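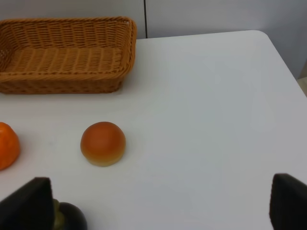 *Vista de muñeca: el panecillo suelto, la cesta vacía y una berenjena que asoma por abajo, pegada al dedo de la pinza.*

# Puvik en la mesa blanca: galería

Me habéis pedido fotos unas cuantas veces desde que conté lo de Puvik en la charla de Skarambridge, y por fin las cuelgo. Puvik es el nombre de nuestro método para decidir, a cada instante, cuánto caso le hace la política a la cámara de muñeca y cuánto a la cámara fija. Lo típico es meter las dos imágenes en la red y que ella se apañe. Nosotros le añadimos un peso que se aprende aparte, con muy pocos datos, y que cambia mientras el brazo se mueve (¡y vaya si cambia!).

La tarea es de lo más casera: coger un objeto de la mesa y dejarlo en la cesta que toca, o sacarlo de ella y devolverlo a la mesa. Fruta, comida, cosas de oficina, algún bote. Elegí estos objetos por la forma, más que nada. Un panecillo redondo se deja agarrar por cualquier lado; una berenjena te obliga a pensar en la orientación, y una pinza que se acerca torcida lo paga caro.

## La muñeca ve mucho, pero ve poco rato

Con la cámara pegada a la pinza tienes un detalle estupendo del objeto cuando estás encima, y en cuanto te vas hacia la cesta pierdes media mesa. Al principio yo era muy de "con la muñeca basta" y me equivoqué. Entrenamos con demostraciones teleoperadas, aproximadamente 12 horas en total, y la versión con solo muñeca agarraba bien y soltaba fatal: llegaba al borde de mimbre y se quedaba dudando, con el objeto colgando.

La versión con solo cámara fija hacía justo lo contrario, muy segura de camino a la cesta y bastante torpe en los últimos centímetros antes de cerrar los dedos. Total, que las dos tenían razón a ratos - y de ahí salió la idea del peso.

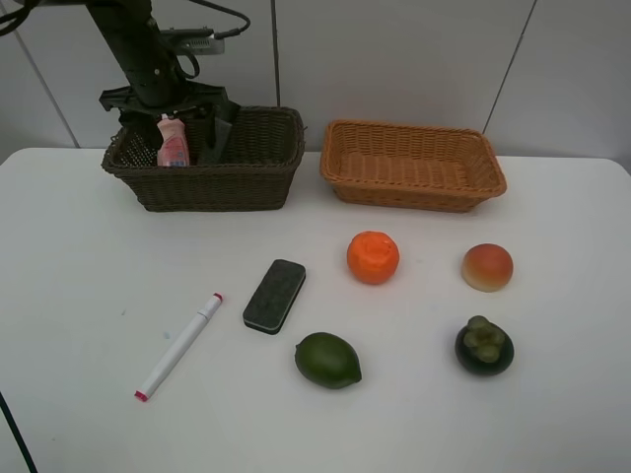

*La pinza metida en la cesta oscura, junto al botecito rosa de tapón blanco. Delante, rotulador, borrador y fruta.*

Los momentos así son mis favoritos para mirar la curva del peso. Dentro de una cesta la pinza se tapa a sí misma en la vista fija, así que ahí esperaba que mandase la muñeca. Pues en nuestras pruebas manda, pero menos de lo que yo creía: el peso se queda a medio camino y solo se inclina del todo cuando los dedos empiezan a moverse. Ragab, el módulo que registra las curvas, guarda el valor en cada paso junto con las dos imágenes, y me he pasado tardes enteras mirando eso con un café al lado.

Un detalle para quien quiera repetirlo: las dos cestas tienen que ser de tonos bien distintos. En julio probamos con 2 cestas casi iguales y la instrucción de lenguaje ("a la oscura", "a la clara") se volvía una lotería. Con una marrón oscura y otra anaranjada el problema del color desaparece y se puede estudiar lo demás con calma.

## Cambiar la mesa sin volver a entrenar

Lo que más ilusión me hizo fue lo de los objetos nuevos. Dejamos quieto el peso aprendido, cambiamos parte de los objetos y lanzamos la evaluación en Alska, nuestro banco de pruebas, con tres disposiciones por instrucción y cuatro intentos en cada una. La mezcla fija de las dos cámaras se venía abajo con las formas altas; Puvik aguantó bastante mejor, sobre todo con las botellas. 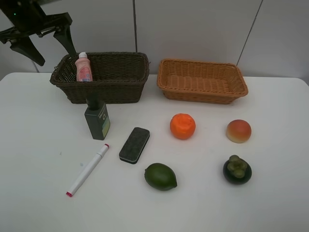 Las formas altas son un dolor si solo miras desde un lado, y más cuando están delante de una cesta: en dos dimensiones la botella y el borde se montan uno sobre otro y la red ya no sabe qué queda cerca y qué queda lejos. Con el peso variable la política se fía de la vista fija para acercarse y va pasando el mando a la muñeca al bajar. Nada exótico, lo mismo que hacemos nosotros al alargar el brazo en una mesa llena.

Lo que sigue flojo es el rotulador. Tumbado en diagonal es finísimo, y la pinza entra bien de posición y mal de ángulo. He probado a subir la resolución de la muñeca (mejora un pelín) y a recoger más demostraciones solo de rotulador (mejora algo más, pero se resiente la fruta). Mi siguiente intento va a ser darle al peso una entrada extra con el giro de la pinza, a ver si así aprende a mirar antes de girar.

Si queréis las curvas de Ragab para alguna instrucción concreta, escribidme y os las paso; las del rotulador también, aunque me den un poco de vergüenza.

24 dic 2022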